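Posted 2020-08-11

Part-time kitchen and counter help wanted, Washolm, starting September

Hello! I run a small soup and sandwich place called Stavo, on the corner by the old bus depot in Washolm, and I'm looking for one more person to join us. If you've been in for lunch you'll know it's a tight squeeze and a bit noisy, and that I talk too much while I'm buttering. If you haven't, come and try the leek and potato before you apply, because you'll be ladling out an awful lot of it.

The job is 30 hours a week over five days, with the odd swap when somebody has a dentist's appointment or a school play. You'd start early (I open the back door at half six) and be away by early afternoon, so it suits people who like having the rest of the day to themselves. I've done this sort of work since I left school and I still love walking home while everyone else is stuck at a desk.

You'll be split between the kitchen and the counter. Mornings are mostly chopping: onions, carrots, celery, more onions. Then we get the bread in from Egger, the bakery up the hill, and it all has to be sliced and put out before the first customers turn up. Lunch is the mad bit. It's takeaway only at the moment, with people queuing outside, and I'd like someone who can keep smiling through the fourth person in a row asking whether the lentil has cream in it. (It hasn't. The tomato has.)

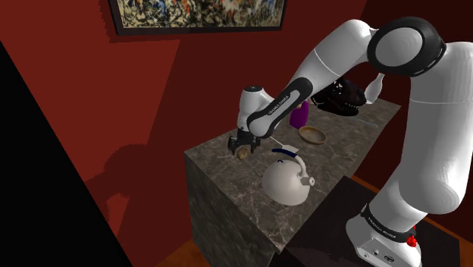 After lunch we clean down, and I'm fussy about it, I'll warn you now. Floors, fridges, sinks, the slicer in pieces and back together again. I do my share, and the radio goes up loud. Whoever finishes first picks the station, which has caused more arguments than anything else in the building.

You don't need to have worked in a kitchen before. One of the best people I ever had came from a carpet shop and couldn't boil an egg when she started! What I can't teach is turning up on time and being kind to people, so please have those already. It would help if you can lift a full stockpot with someone on the other handle, and if you don't mind being on your feet all morning. A food hygiene certificate is handy, but if you haven't got one I'll pay for the course and for the hours you spend on it.

Pay is above the minimum wage whatever your age, and we can talk about the exact figure when we meet. Tips are shared out equally every week, me not included. You get a proper lunch every shift, as much soup as you can carry home, and paid holiday. We shut completely between Christmas and New Year, and nobody is ever asked to work a bank holiday.

One more thing – twice a month we cook for the market at Purkstead, which means an earlier start and a ride in my van, windows down, masks on. It's paid extra and it's good fun when it isn't raining. You don't have to do it, but I'd be pleased if you fancied it now and then. The number 38 bus stops outside the shop if you don't drive, and there's room for a bike in the yard.

To apply, write me a letter or an email, no more than a page, telling me a bit about yourself and what you like to eat. I don't need a fancy CV. Drop it through the door at Stavo or hand it over at the counter (after two, please, when I can stop and say hello) and put a phone number on it. I'll ring everybody back, even if it's a no.

I'd like to have someone in place for the first week of September, and I'll be asking people in for a paid trial morning before then. If you need any changes made so you can do the job comfortably, say so in your letter or tell me when I ring, and we'll sort it out between us.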